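Dovonton Mariners' Help Exchange
Topic: Marine fuels and engineering

Shore power connection and auxiliary boiler load on a coastal bulk carrier

Posted by Ji-hoon Ha, 28/08/2024

I am the technical superintendent for a small operator with two coastal bulk carriers trading between Dovonton and Trurnenton. The port authority at Trurnenton has advised that berthed vessels will be expected to draw shore power from next February, and we are preparing the older ship, the Lelwood, for conversion.
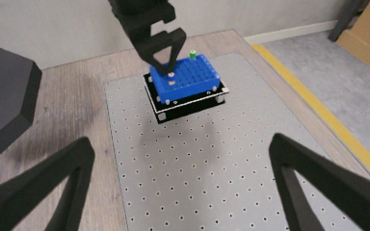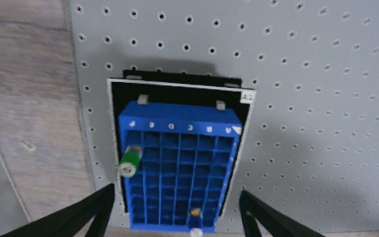
Does a shore power connection remove the need to run the auxiliary boiler while the ship is alongside?

The connection replaces the electrical output of the auxiliary generators only. Steam for fuel heating and domestic hot water must still come from the boiler, unless the operator installs electric heaters and the shore supply has the capacity to carry them.

That was the reply I received from our electrical contractor, and I have no reason to doubt it. My difficulty lies in what follows from it. The Lelwood burns very low sulphur fuel oil at sea and changes over to marine gas oil before arrival. The storage tanks are kept heated in port so that the fuel oil can be transferred without delay on departure. The contractor has offered us two arrangements. Under the first, the boiler continues to fire on gas oil at reduced load. Under the second, an electric heater is fitted to the settling tank and the boiler is shut down after arrival. I would be grateful for the views of members who have had to choose between these arrangements, particularly with regard to class approval and the behaviour of the fuel during longer stays.

Dong-geon Na

We considered the same matter for a vessel of similar age and selected the electric heater for the settling tank. The following points may be of assistance.

Class approval was required for the heater, its cabling and the revised electrical load analysis. The surveyor asked for the load analysis to be presented in two conditions, one with the ship on shore supply and one with the ship on her own generators. I would recommend that you prepare both before the first submission. Our initial drawings covered the shore condition alone and were returned with comments, and the second review added considerably to the programme.

The heater does not maintain the storage tanks. They cool during the stay, and the rate depends on the season, the sea temperature and how much fuel is in them. You should obtain the pour point from the bunker analysis for each stem and compare it with the lowest tank temperature you are prepared to accept. Some very low sulphur fuels are paraffinic and will deposit wax at temperatures which would have given no trouble with the older high sulphur grades. If a stay at Trurnenton is likely to exceed 7 days, I would not rely on the settling tank heater by itself, and the boiler should be returned to service in good time before departure.

Restarting the boiler also requires attention. The manufacturer's instructions will state the warming-through period and the water treatment required if the boiler is to stand idle. These instructions should be incorporated in the departure checklist and in the safety management system, and the engineers should sign for them.

Lastly, please confirm the capacity of the berth connection in writing. The figure published by a port is sometimes the capacity of the substation and may be shared with a neighbouring berth.

member3218

Keep the boiler on gas oil. The consumption at low load is small and you avoid the class paperwork. Check that the port's rule does not cover boiler emissions as well, as some do.

Ra Marine Desk

The previous reply is correct that the wording of the port requirement should be examined first. A requirement to connect to shore power is ordinarily directed at auxiliary engines, but individual ports may set conditions for boilers. Members should request the current text from the harbour master's office and should not depend on a summary supplied by an agent.

Should the boiler remain in use, please verify that its burner is suited to sustained low-load operation on distillate fuel. Frequent cycling leads to incomplete combustion and soot in the uptake. A smaller nozzle may be available from the maker, and its fitting should be discussed with your class society before the work is ordered.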